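Ticket 563 – floor cushion, beige check, chain trim snagging
Site: Brultau, reading room
Raised by: Tahira Rizvi
Status: open, waiting on supplier

TR: The big gingham cushion, the one with the flower on it. Trim near the flower keeps catching on things. Glasses mostly. Had a scarf on it as well last week. Can someone look before it pulls right off.

Reply, Ghazala Sial:
Which cushion, we've got 2 from the same order. Is it the one with the plain brown middle? And is it the trim that's loose or the stitching under it. Need to know before I ring Orakzai.

TR: Brown middle yes. Both have the brown middle. Mine is the one that lives by the window. Trim isn't loose that I can see, it just grabs. Thin wire frames are the worst, the little gap where the arm folds goes straight over it. Plastic frames fine.

Ghazala Sial:
OK. Things to try first please, then write back on here and not by text, I lose texts.
Turn it round so the flower end is away from where people sit.
Run a finger along the trim both ways and say if it's rough one way only.
Don't cut anything. Last time someone cut a thread on the Prillia throw and we lost the whole edge.

TR: Turned it round. Somebody turned it back by lunch. Finger test – smooth left to right, catches a bit right to left. Not cut anything.

Update, Tudur Ellis:
Had a go myself as I was in. Put my own specs down on it in a few spots and picked them up again. Plain brown bit no trouble. Check part no trouble. Across the flower end, caught 2 times, had to wiggle them off sideways. Lifting straight up makes it worse. Slide then lift.
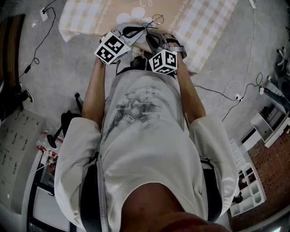 Wire-framed glasses over the check cushion, flower and trim at the far end.

Ghazala Sial:
Thanks, that's the right cushion, can see the flower. Attached to the ticket. Orakzai say the trim is sewn on last so it can come off without touching the cover, but they want the order number. Anyone got the paperwork?

Tudur Ellis:
Order is 2,176 on the delivery note. Note's in the blue folder, front pocket. It says delivered June, no day on it, so may be past the return period. Worth asking anyway.

TR: Also while we're on it. Can it be washed? There's a mark on the underside from the carpet I think, greyish. Label has gone or never had one.

Ghazala Sial:
No idea re washing, will ask at same time. Don't put it in the machine. Damp cloth on the underside only, leave the flower alone.

Note added 10 March 2019, Ghazala Sial:
Spoke to Orakzai. They'll take the trim off for free if we post the cover, not the filling. Zip is supposed to be on the short side under the flap. They weren't sure about washing, said cool hand wash "should be alright", so I'd say leave it.

TR: Can't find a zip. Looked on both short sides. There's a flap with nothing in it.

Tudur Ellis:
No zip on the other one either, just checked. Stiched shut.

Ghazala Sial:
Right. Ringing them back. Until then slide then lift, and glasses on the windowsil please, not the cushion. Leaving this open.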